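Reading time: 4 min

01/06/2020

I promised myself I would have the equipment plan for the coming year finished before the holidays, and of course I didn't, so I spent the first working Monday of the year at my kitchen table with two spreadsheets open and a pot of tea going cold beside me. I don't mind it as much as I let on. There is something cozy about a budget when it's dark out and the heating is ticking away, and I like seeing a whole year laid out in rows, even knowing that by March half the rows will be wrong!

The big question is still whether we add a second two-arm station at Onevell or spend the money making the first one better. I went back and forth on this all through November and I have gone back and forth on it again today. A second station sounds wonderful (twice the sorting, twice the practice hours, and no more queue on the sign-up sheet), but when I wrote down everything that hangs off one station I got to 13 separate lines, and the arms are only one of them. There's the tabletop, the rails and brackets, the cameras, the computer, the monitor, the spare fingers, the cables – oh, the cables. I had put 100 dollars down for cables in the first draft, and I laughed out loud when I read it again. It is 448 now and I am still a little nervous.

After lunch I drove in to check my list against the real thing, because I never trust myself to remember what is bolted to what. We are on shoes this month, sorting them into pairs, and I do love the shoe work. Shoes are such stubborn things to pick up, all curves and straps, and every style wants to be held in its own way.

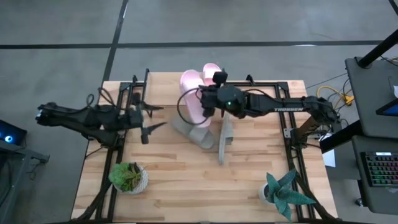
Pink pair and gray pair on the butcher block, right arm just above the pink ones.

I stood there with my clipboard for much longer than I needed to. I had forgotten how fond I am of that wood top. When we planned the station I argued for something cheaper and I was overruled, and I'm glad of it now, so the second table (if there is a second table) gets the same line in the budget and I won't hear a word against it. The two succulents are a cheerful sight as well, and I have put nothing down for plants, but I did leave a little room under "miscellaneous," where such things have always lived.

What I had missed completely in my draft was the floor space. I had been counting the table as if it were the whole station, and it isn't anywhere near that. The left arm reaches out past the edge of the wood, there's cable coiled on the floor over on the right, and then you need the desk with the keyboard and screen, and somewhere for a person to stand and turn around. I paced it out and wrote the number down and then crossed out my plan to tuck the new one behind the Iyer shelving. It simply won't go there. The corner by the loading door might do, if the Hirosent pallets can be moved, and I have made myself a note to ask nicely.

Then there are the spares. I've asked Grimavora to quote on grippers and wrist cameras together, and also separately, as I have a feeling the bundle is no bargain. Fingers I would like to buy ahead this time. I set aside nearly 200 dollars for those, and a bit more for foam and tape and the other small things that vanish from the drawer.

So tonight I am leaning toward waiting until summer for the second station and spending the spring money on spares, proper cable trays and a better chair for whoever is at the desk. I'll sleep on it. The tea is stone cold and I still have to find last year's receipts, which I'm fairly sure are in the blue folder in the car.

Contact | © 2020 All rights reserved | Back to top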